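Search impressions dropped after merging two location pages
Posted in Local Search by Sudeck, 18 Oct 2021

We run a small service site with 900 indexed URLs. Last month we merged the 2 pages for our north and south service areas into one and put 301 redirects on the old addresses. Impressions for the city terms fell from 873 a day to 700 a day and have stayed there. Rankings for the brand name did not change. The XML sitemap was regenerated the same night. Is this a redirect problem or a content problem, and should I put the old pages back?

Cuadros
Check the redirects first. Request each old URL with curl -I and confirm that it returns a single 301 straight to the new page. If there is a hop through the http version or the trailing-slash version, remove it. Then run the new page through URL inspection and compare the declared canonical with the one the search engine selected. A plugin will sometimes leave the old canonical in the template after a merge, and the new page then points at an address that redirects back to it.
Also search your own menus and footer for the old addresses. Internal links should go to the final URL.

Zoltulik
had the same thing, put the old pages back and it recovered. might have recovered anyway

Drumach
I would not restore anything yet. Two pages that each matched a separate set of queries are now one page with one title tag. Some loss of impressions is normal in that setup, even with clean redirects. 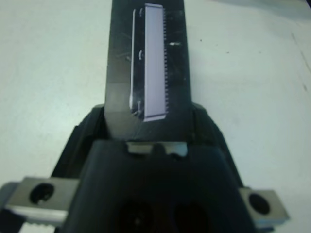 Export the query report for both old URLs, covering the period before the merge, and sort by impressions. Any area name that appears there and is missing from the new page needs its own heading and a paragraph of real text under it. Update the business profile link too if it still uses an old address. Leave the page alone until the middle of November, then compare clicks as well as impressions. If clicks are level, the lost impressions were low positions and can be ignored.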